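Home Guides Grippers Arms Cameras Controllers Downloads Contact

Comparing two finger sets on a mixed retail layout

This procedure compares two sets of gripper fingers on the same pair of arms, using packaged food as the test load. It assumes the arms are already calibrated to the table and the fixed camera is registered. If they are not, do the calibration guide first.

The finger sets used in our trial were the Pallberg straight finger and the Drornmont angled finger, both in black nylon and both on the stock parallel gripper body. The controller was a Grollstead unit on default gains. Nothing in the procedure depends on those parts. Any two finger sets that share a mounting pattern will do.

Before you start

Check that both finger sets close fully with no offset. Hold a strip of paper between the tips at six points along the contact face and pull. If the paper slides out at any point, shim the finger before continuing. Eglė Krūmiņa found that an offset too small to see was enough to rotate a candy bar during lift, and the first day of data had to be thrown out.

Set the force limit in the controller to 30 percent for both sets. Do not tune it separately for each. The comparison is between finger shapes, and a separate limit makes the result hard to read.

Zero the gripper after each finger change. The closed position differs between sets and the controller will report a false grasp if you skip it.

Laying out the table

Use objects from at least four groups: rigid boxes, small cylinders, flexible bags and soft food. Put some of them on stepped displays and some in baskets or flat trays. A layout where everything lies on a bare table will favor the straight finger, as approach angle hardly matters there.

Leave clear space at the center for the drop zone. Mark the position of each display with tape under its corners so that it can be reset between runs. Algirdas Mets keeps a printed overlay from the fixed camera for the same purpose, which works well until somebody bumps the camera.

Running the trial

1. Mount the first finger set on both arms and zero the grippers.
2. Reset the layout to the tape marks.
3. Run 40 picks in a shuffled order. Use the same shuffle for both sets.
4. Log each pick as clean, slipped, collided or missed. A pick that touches a neighboring object counts as collided even if the target arrives in the drop zone.
5. Save the wrist camera stream along with joint torque. Keep the logging interval the same for both sets.
6. Swap fingers, zero again, reset the layout and repeat.

Replace any bag or food item that has been creased or crushed. Damaged packaging is easier to grip and will flatter whichever set goes second.

Comparing the views

Label failures from the wrist camera first, then confirm against the fixed camera. The wrist view shows contact between finger and package but loses the shelf edges during the final approach. The fixed view is better for collisions with the display itself.
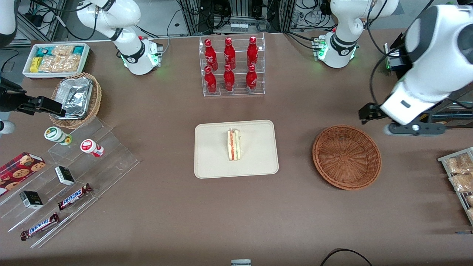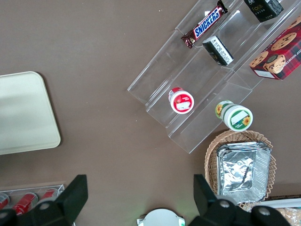 Clear acrylic is the hardest part of any layout to score. Depth readings on it are unreliable, and both cameras tend to report the surface behind the shelf instead of the shelf. With a Snickers bar lying at an angle on a stepped display, the fingers have to match the angle of the bar and still clear the step, so log the yaw at the moment of closing as well as the outcome. Jaanus Lapiņa adds a manual flag for any pick that ends near an acrylic edge, and we now do this by default.

Reading the results

Compare the sets by object group before looking at totals. In our May trial the angled fingers had fewer collisions on the stepped display, and the straight fingers slipped less on boxes. The totals were close enough to hide both effects.

If a set fails mainly on bags, repeat those picks with a slower closing speed before rejecting it.

Guide maintained by Yesenia Cusi | Contact | Copyright Jaunzems | Back to top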